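# Equipment planning meeting, August

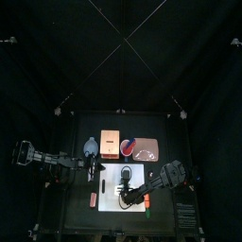
Started at 9:10, small meeting room. Notes by Rungnapa Wattanapong.

**In the room:** Surachet Nilsuwan (chair), Rungnapa Wattanapong, two from the bench team, one from purchasing.
**By phone:** Skadcombe, for item 2 only.

## 1. Last meeting's notes

Accepted with one correction. The service contract with Phuthong covers parts and labor but does not cover travel. The earlier notes said travel was included. Purchasing has the signed copy and will put it in the shared folder.

## 2. Second two-arm station

Surachet went over the reasons for a second station. Bench time on the present one is booked out, and work on pens, erasers and other small tabletop items is waiting behind the longer jobs. He wants the new station to match the current layout as closely as possible: two arms, black enclosure, black tabletop. Settings could then be carried over without redoing the whole setup.

Two quotes are in. Skadcombe quoted for a complete station, assembled and delivered in 16 weeks. Nustalska quoted for arms and controllers only, with the enclosure and table left to us. The Nustalska price is lower, but the bench team pointed out that it leaves out the following:

- enclosure panels and ceiling
- mounting brackets and overhead cables
- lights
- delivery to the second floor

Skadcombe was asked if the 16 weeks starts at the order or at the deposit. It starts at the deposit. They were also asked if they would hold the price past the end of the quarter. They will check and write back.

Rungnapa asked for both quotes to be put on the same basis before anyone picks one. The bench team will price the missing parts for the Nustalska option. They think the assembly labor is the part most likely to be underestimated, as it was last time.

No decision. Back on the agenda next meeting.

## 3. Grippers and spare parts

Present practice is to order gripper parts when something wears out. Lead times have gotten longer and the bench team does not want to keep working this way.

Proposal: buy 3 complete spare grippers now and keep them on the shelf, plus finger pads as needed. The Wulleck quote for the spare grippers is $3,918, shipping included. Purchasing confirmed this can come out of the current maintenance line without a transfer.

There was some discussion about buying fingers only. Surachet was in favor at first. The bench team said swapping fingers on a gripper with a worn drive does not fix anything, and that a full swap gets the arm back to work sooner. Surachet agreed.

**Approved:** 3 spare grippers from Wulleck at the quoted price.

If the second station goes to Nustalska, the spares need to fit those arms too. The bench team will ask about the mounting pattern before the order goes out.

## 4. Cable routing

The bench team wants money for shorter gripper cables and clips on the arms. A cable that hangs in a loop can lie across whatever is on the table, and flat items like boards and trays are where it matters most. They would rather fix this on the current station first and then write it into the spec for the new one.

Purchasing asked if the arm supplier has to approve clips on the housings. Under the Phuthong contract, anything screwed in needs approval. Straps do not. The team will try straps first and report.

**Approved:** small purchase of straps and shorter cables, limit $60 per arm.

## 5. Tabletop items

Short item. The items used on the table are bought piecemeal on personal cards and claimed back, and purchasing would like this to stop. Markers, cups, erasers, plastic bags and the like will go on one standing order each quarter. Odd things such as squeeze bulbs and small wooden boxes can still be bought one at a time, but send the request to purchasing first.

Rungnapa asked that replacements be the same size and color where possible. The bench team will write up the list with sizes.

## 6. Floor space and power

The second station needs its own circuit. Facilities has not answered the request. The spot by the window was suggested again. Surachet is against it on account of the changing light, and the bench team said a closed enclosure would take care of most of that. Left open until facilities replies on power.

## Actions

| What | Who |
|---|---|
| Price missing parts and labor for the Nustalska option | Bench team |
| Follow up on price hold with Skadcombe | Purchasing |
| Check gripper mounting pattern, then release Wulleck order | Bench team, purchasing |
| Try straps on current station | Bench team |
| List of tabletop items with sizes | Bench team |
| Chase facilities on power | Surachet |
| Put Phuthong contract in shared folder | Purchasing |

Closed at 10:20. Next meeting in September, same room. Quotes to be sent around beforehand.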